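Got to the open day at Vanhove a little after 10 in the morning. Parking was easy, coffee was bad. They gave us name stickers and a printed guide, and we were sent upstairs to the Gikanness room, where the simulation work is shown on a big screen.

The task is stacking — pick up one small cube and set it on another. The arm is a gray one with a black two-finger gripper, working over a wooden table in a made-up room with a whiteboard on the wall. Both cubes have a 2 on them. I liked the shadow of the arm across the table.

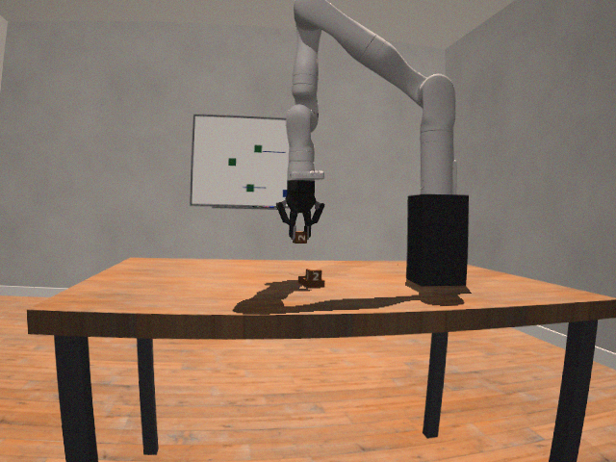

Zokano Open Day Guide, no. 4, p. 76

The guide says they ran 3,775 tries in simulation for this task and 3,475 ended in a stack. I asked what went wrong in the rest. Mostly the top cube gets let go too early, the woman at the desk said, and she showed us a chart I couldn't read from the back.

Lunch was sandwiches in the hall. In the afternoon there was a talk on the Graltosholm site, which I left halfway through — my knee was bad again and the chairs were hard. Home by 4. Put the guide in the drawer with the others and watered the tomatoes.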